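Table-top unpacking of printed cartons: effect of a board liner on carton movement

## 1. Background

The Cludside packaging unit asks each group to take one everyday unpacking task and report on the work surface used for it. Our group chose the opening and emptying of small printed cartons. Most published advice on packing benches deals with bench height and reach. Very little of it deals with the surface the carton stands on, although a light carton will slide or tip when the contents are drawn out against a tight inner flap.

The question was whether a plain board laid over a laminate table top reduces this movement enough to justify the space it takes up.

## 2. Work surface

The table has a pale beige laminate top with rounded corners. A large white board is laid on top. It is slightly smaller than the table, which leaves a border of the laminate showing at the front and at both sides. Small clips are fitted at the left edge and on the right side near the front.

The board was used as found. It already carried dark speckling and some short smudges near the centre, and these were left alone after a first attempt at cleaning with Brelent spray had no effect on them. The marks gave a fixed reference for carton position, so no tape was added.

## 3. Method

Each carton was stood upright toward the left of the board with the top flaps open. The left hand steadied the carton at its upper edge and the right side of the board was kept free for the contents. A trial ended when the contents were clear of the carton walls.
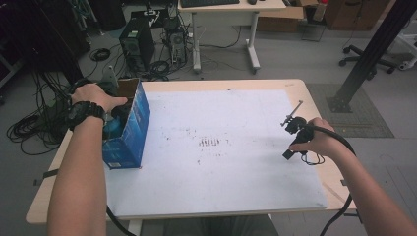

Movement of the carton base was read to the nearest 3 mm against a steel rule. Any trial in which the carton fell over was recorded as a tip and given no distance. A total of 239 trials were completed, divided between the bare laminate and the board. Cartons with torn flaps were withdrawn and replaced from the Elletex stock.

## 4. Results

Median base movement was 15 mm on the laminate and 6 mm on the board. Tips were uncommon on both surfaces and did not differ enough to report separately. Roughly 70 per cent of the larger movements occurred while the inner flap was still in contact with the contents. Folding this flap fully outward before starting reduced the effect on either surface.

The colour and finish of the carton print had no measurable influence. The Bhatia cartons, which have a heavier base, moved least.

## 5. Limitations

Only one board and one table were tested. The trials were not randomised: the laminate series was finished first, and some of the improvement on the board may be due to practice. Board wear was not controlled.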